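Open day at the Trevus building, or how I spent my Tuesday watching a robot think about lemons

I'd been meaning to get to one of the Todirent open days for ages, and this time I finally made it (two buses and a very long walk across the car park, but still). The foyer had free coffee and a rack of brochures, and I skipped both and went straight up to the manipulation lab, which everyone in the queue had been talking about.

The project is called Hakus, and the question behind it is pretty simple to say out loud. If a two-armed robot learns a kitchen job from people steering it by hand, does it help to let it practise the halves of the job separately first? One arm learns its bit, the other learns its bit, and then they get put together. The grad student at the rail told us they recorded 103 demonstrations for the weighing task, with lemon slices, a cutting board and a little kitchen scale – ordinary stuff you'd find in anybody's drawer.

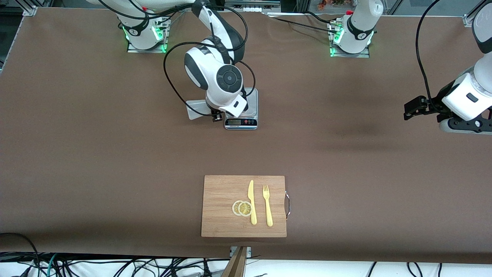

The bit I liked best was the result, because it went against what they'd expected. Practising the halves separately made each arm smoother on its own, but the pair got worse at sharing the space over the table. They'd reach for the same spot and both stop! What fixed it was mixing in 33 demonstrations of the whole job from start to finish, and after that the combined training came out ahead of either method alone. There was a poster with the graphs, and I'll admit I had to get the axes explained to me twice.

I asked whether it would work with something floppier than lemon, say a slice of tomato, and got a laugh and a "next year, maybe." Fair enough.

After that I wandered down to the Erdem workshop on the ground floor, mostly for the 3D printers, and stayed until they started stacking the chairs. Parking is free after four, if you're driving. The next open day is in July and you do need to book for the upstairs labs.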